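Grovard Giving Records: README

Maintained by Dilwyn Gough. Last touched in January. Read the part on ratings before you quote anything.

What you get is one table of small charities and what they say about themselves, plus a second table of what I could confirm. The two don't agree as often as you'd like.
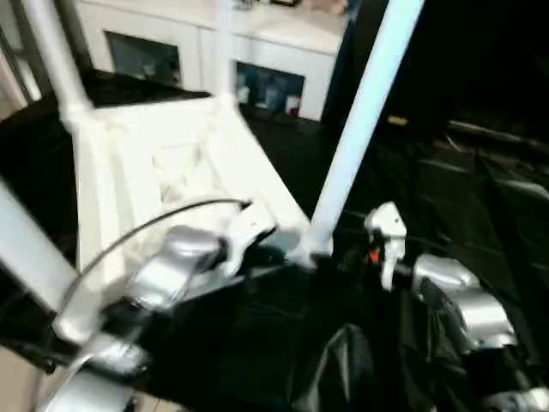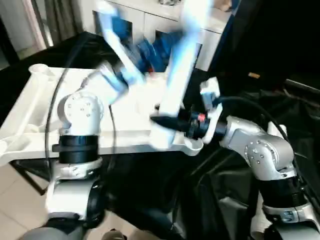
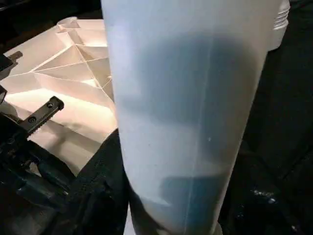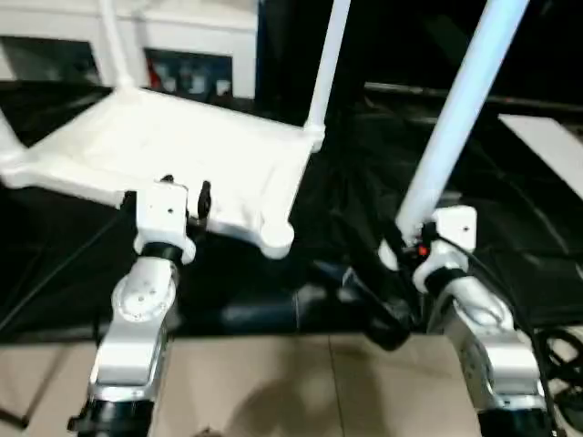
What's in the files

charities.csv has 3683 rows, one per organization. The columns are name, town, stated purpose, year founded, income, spending on programs, spending on overhead, number of paid staff, and the source of each figure.

checked.csv has 3564 rows. Those are the organizations where I found at least one public filing to hold up against the stated numbers. "Checked" means a filing exists and I read it. It does not mean the charity is good, or that the filing is right.

notes.txt is free text. It's messy. Search it by organization name before you email me.

Where the rows came from

The starting point was a directory called Perkent, which lists local charities and lets them fill in their own profiles. I don't love self-reported data and neither should you. A charity that wants your check in December has every reason to make its overhead look tiny, and Perkent doesn't ask for backup.

The second source was a spreadsheet from the Craddock giving circle, whose members had been passing it around for years. It had better contact details than Perkent and much worse spelling. Where the two sources disagree on a name, I kept the spelling from the filing. If there was no filing, I kept Craddock's and put a flag in name_source.

I did not scrape social media. A lot of small groups only exist there, so they aren't here.

The overhead column

This is the column everyone wants, and I'd trust it least.

Overhead is whatever the person filling out the form decided it was. One food pantry puts its van under programs. Another across town puts the same kind of van under administration. Put them side by side and the second one looks wasteful. I've left both as reported. Earlier versions tried to adjust for this and the adjustments were guesswork, mine mostly, so I pulled them.

Zero overhead shows up in this column a lot. Somebody paid for the stamps. Treat a zero as missing unless notes.txt says otherwise.

Ratings

There's a column called soster_score, from 0 to 100. Soster is a scoring method that takes the program spending ratio, board size and years in operation and gives you one number. I included it because people kept asking, and I wish they'd stop.

My main complaint is that the score rewards age and size. A new group with three board members can't get past 70 no matter what it does with the money. Meanwhile an old one that has sent the same brochure every fall can clear 80 without trying. I've seen donor guides treat 80 as a passing grade. I can't find where that came from, and the Soster documentation doesn't back it up.

If you must use the score, compare groups of similar age and similar income. Please don't publish a top ten.

Known problems

Income is for the most recent year I could find, and that year varies from row to row. Look at income_year before you add anything up.

Chapters of national groups are a headache. Some file on their own and some get folded into the parent. If parent_id is filled in, the income may be counted twice, once for the chapter and once for the parent.

Town is the mailing address. Plenty of charities use a board member's house or an accountant's office, so a map made from this column shows you where the mail goes.

Church-run programs are thin. Most don't have to file, and the ones in charities.csv are there because Craddock had them.

Several organizations have names close to much bigger ones. I can't tell you which are scams and which are just unlucky. The column similar_name marks them, and that's all it does. A blank there is no promise of anything.

Stated purpose is copied word for word from the source. "Helping families thrive" appears in many forms and tells you nothing about what the group does on a Tuesday morning.

What it's okay for

Finding groups in a given town or cause that you hadn't heard of. Building a list to call. Checking whether a letter you got in the mail matches an organization that files anything at all.

What it isn't okay for

Deciding who gets your money without a phone call. Telling a reporter that one charity is better than another. Tax advice of any kind. Whether a gift is deductible depends on the group's current status and on your own return, and this table knows neither.

Someone also asked whether it could train a model to predict which charities will fail. The table only has groups that were around when the sources were put together, so the failures are mostly gone already. I'd be suspicious of any result.

Corrections

Send the organization name, the column, the value you think is right, and a document. A filing is best. An annual report is fine if it has actual numbers in it. "I'm on the board and that's wrong" goes into notes.txt but won't change the table.

I read corrections in batches, so it may be a while. If yours was turned down, the reason is in notes.txt under the organization's name.

Reuse

Use it for anything that isn't selling a donor list. Keep the source columns attached when you pass it along. Copies without them have been going around, and I won't answer questions about those.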